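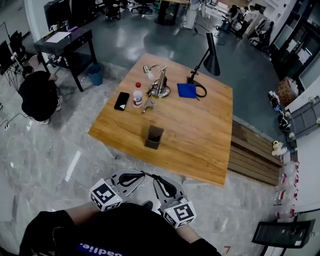

Clearing the Study Table: What Stays Out?
Project report by Funmilayo Uzor and Kobe Van Dijk
Advisor: Mirjam Willems
May 10, 2026

Our question was simple and we had a great time with it: which things belong on a shared study table, and where should they go so the next person can sit down and start right away?

We began in March by asking classmates what bothers them most about a shared table. Lamps came up again and again! People love having one, but they want it at the back, with the open wood in front left free for a notebook. So we made the lamps our starting point. We had two kinds to think about, a silver one with a heavy-looking round base and a black one with a thin jointed arm, and the black one brings a cable with it that needs a place too.

Small things were the fun part. A phone, a little bottle with a red cap, a folded blue cloth: each takes up almost no room alone, but together they spread fast. Our rule became "far half for things, near half for work." The little dark brown open box, something like a pen holder or cup, is the one item we argued over. Kobe wanted it near the front edge, within reach, and I wanted it beside the lamps (I still do).

We tested the rule for 5 days and wrote down every item that wandered. Phones moved the most, and the cloth hardly moved at all. Neusa Rocha suggested a tray for the small stuff, which we want to try next, along with a clip for the lamp cable.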